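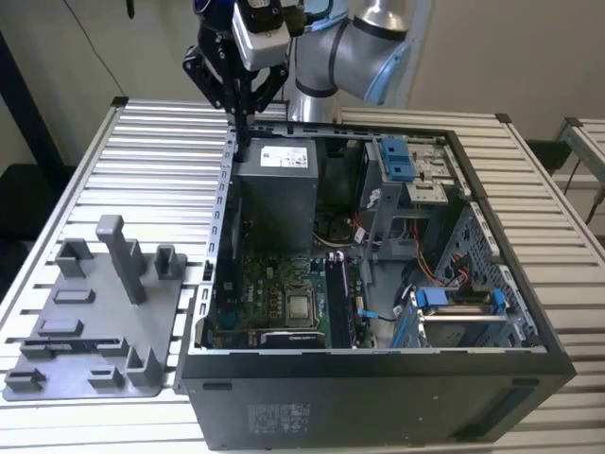
Figure 11. Desktop tower on its side with the side panel off. Power supply at upper left, motherboard below it, drive hardware to the right.

4.2 What an open case can teach

We were delighted by how much a plain office tower has to offer! The case in Figure 11 is black and unremarkable from outside, but lay it on its side and the whole interior faces up, with the silver square of the processor near the middle of the green board and a long black memory module standing right next to it. Beginners in our Clamula workshops found those two parts quickly (the memory module was the clear favorite), and they were soon asking about everything else.

Cables were harder. A short blue one crosses the lower right of the board toward the drives, easy to follow by eye, while the thin white wires by the power supply pass through shadow. Lợi Lương, who coded the workshop notes, marked 256 remarks on cables out of 2,446 in all, and many of them were wonderfully sharp guesses about where a wire might end. We return to these guesses in Section 5, together with the notes from the May sessions.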